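Pokmont Street Fair: Vendor and Exhibitor FAQ

Last updated 14 Sep 2025

The answers on this page apply to all stallholders, food vendors, performers and exhibitors at the October fair. Where an answer differs from your signed booking form, the booking form takes priority. Terms in this FAQ such as "pitch," "zone" and "access window" have the same meaning as on the site plan.

Booking and fees

How do I apply for a pitch?

Applications are made on the vendor form, which can be downloaded from the fair website or collected from the Hanberg Hall front desk. The form must be complete when submitted. Forms without an insurance certificate are held for seven days and then returned.

When will I know if I have been accepted?

Decisions are sent by email in the order that complete applications were received. If the category you applied under is full, you are placed on the waiting list and told your position on it. Craft and clothing fill first. Plants, books and repairs usually have space until late in the process.

What does a pitch cost?

A standard pitch is $80 for the full weekend. A double pitch is $150. Registered charities and school groups pay half the standard rate for one pitch and the full rate for any additional pitch. Food vendors pay the standard rate plus a waste charge, shown on the invoice as a separate line.

Can I book one day only?

No. Pitches are let for both days. Two traders may share a pitch and take one day each, but the booking, the fee and the insurance must be in one name. Both traders must be listed on the form.

What is the refund policy?

Cancellations received more than four weeks before the fair are refunded in full, less a $10 handling fee. Cancellations received after that are not refunded unless the pitch is re-let. If the fair is canceled by the organizers or by order of the town, all pitch fees are refunded. Travel, stock and lodging costs are not covered.

Pitches and layout

How large is a pitch?

A standard pitch is 10 feet by 10 feet. Everything you bring must fit inside the marked corners, including signs, guy lines, stock boxes and chairs. Tent awnings may not project over the walkway. The fire lane on Wolletti Street is measured on both mornings, and anything inside it will be moved.

Can I choose where my pitch is?

You may state a preferred zone. Zones are:

Zone A — Wolletti Street, north end (crafts, clothing, jewelry)
Zone B — Wolletti Street, south end (food and drink)
Zone C — Sasaki Green (family activities, animals, plants)
Zone D — Hanberg Hall, ground floor (indoor exhibitors, clubs, demonstrations)

Requests for a specific pitch number are not accepted. Returning vendors do not keep the same pitch from one year to the next.

Are tables and tents provided?

Zone D exhibitors get one six-foot table and two chairs per pitch. All other zones are bare ground. Tents must be rated for outdoor commercial use and weighted at all four legs. Minimum weight is 40 pounds per leg. Stakes are not allowed on Wolletti Street or on the paved section of Sasaki Green. Water barrels, sandbags and cast plates are all accepted. Cinder blocks are not.

What happens if two vendors sell the same thing?

The organizers limit the number of pitches in each category but do not offer exclusivity. Vendors with similar stock are placed at least three pitches apart where the layout allows.
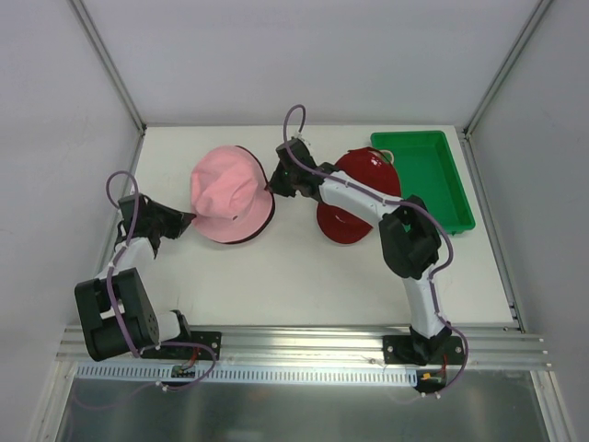

Power and water

Is there electricity on site?

Zones B and D have power. Zone A has a limited supply at the north end only, and it must be requested on the form. Zone C has none.

Each powered pitch has one 20-amp circuit at 120 volts. List every appliance and its wattage in Section 4 of the form. As a working rule, keep the combined continuous load below 1,900 watts. An 800-watt coffee machine and a small refrigerator can share a circuit. Two fryers cannot. Circuits that trip twice in one day because of overloading will be left off until the load has been checked.

Can I bring a generator?

Inverter generators are allowed in Zones A and C if they are rated at 60 decibels or lower at 23 feet. Open-frame generators are not allowed anywhere. Refueling is only permitted before opening and after closing — never during trading hours, even if the unit is switched off. Generators may not be used inside or against the walls of Hanberg Hall.

Do I need to bring my own extension cord?

Yes. Cords must be outdoor rated, 12 gauge, grounded, and no longer than 50 feet. Indoor cords and multi-plug adapters are removed at inspection. Cable ramps for walkway crossings are supplied by the site crew and should not be moved once placed.

Where can I get water?

There are drinking water taps behind the south wall of Hanberg Hall and at the east gate of Sasaki Green. Bring your own food-grade container. Gray water goes in the marked tank next to the Zone B waste station. Do not pour it into the street drains or onto the grass.

Setup and takedown

When can I set up?

Access windows are printed on your vehicle pass. Zone B enters first, at 5:30 a.m. Zones A and C follow at 6:15 a.m. and Zone D at 7:00 a.m. All vehicles must be off site by 8:45 a.m. on both days. Trading starts at 10:00 a.m.

If you miss your window, park in the Zone D lot and bring your stock in by hand. Hand carts are available at the gate, one per vendor, and must be returned within 30 minutes.

Can I leave my tent and stock overnight?

Tents and tables may be left in place. Overnight security covers the perimeter from 7:00 p.m. to 6:00 a.m., but stock is left at your own risk and is not covered by the fair's policy. Hanberg Hall is locked at 7:30 p.m. and cannot be reopened before the morning access window.

When can I pack up?

Trading ends at 5:00 p.m. on both days. Vehicles are allowed back in at 5:45 p.m. on the final day, after the street has been cleared of visitors. Packing up early is recorded and taken into account when applications are reviewed the following year. If you have sold out, leave your pitch standing and put up a sign.

Food vendors

What permits do I need?

A temporary food permit from the county, a copy of the food manager certificate for at least one person working on the pitch, and proof of propane inspection if you use gas. Originals must be available on the pitch during trading hours. Phone photos are not accepted by the inspectors.

Are there rules on packaging?

Foam containers and plastic straws are not allowed. Glass is allowed for display only. Compostable items should go in the green-lidded bins and must carry a printed compostable mark.

Can I sell alcohol?

Alcohol is sold only from the licensed tent in Zone B. Sealed bottles for home use may be sold by producers who hold an event permit, and samples are limited to one ounce per person.

Performers and demonstrations

Can I play music on my pitch?

Unamplified music is fine. Recorded music must not be audible beyond the next pitch. Amplified performances are confined to the Sasaki Green stage and follow the stage timetable.

How are stage times assigned?

Slots are 25 minutes with a 10-minute changeover. The house system includes four vocal microphones and two monitor wedges. Drum kits are shared — bring your own cymbals, snare and pedal. Send an input list with your form. Changes to the input list cannot be made on the day.

Can I run a demonstration in Hanberg Hall?

Yes, if it was described on your form. The ground floor capacity is 327 people, including exhibitors, and door staff will hold the line when that figure is reached. Naked flames, smoke effects and helium tanks are not allowed indoors.

Weather and contact

What happens if it rains?

The fair runs in rain. It is suspended for lightning within eight miles or sustained wind above 30 miles per hour. If a suspension is called, lower your tent to its shortest leg setting, close the side walls and wait for instructions. Notice is given by text message to the cell number on your form.

Who do I contact with questions not covered here?

Write to the vendor coordinator, Joyce Mwakyusa, care of Hanberg Hall. Include your application number in the subject line. Messages are answered within three working days. During the fair itself, use the information desk at the junction of Wolletti Street and Sasaki Green, which is staffed from 5:30 a.m. until the last vehicle has left.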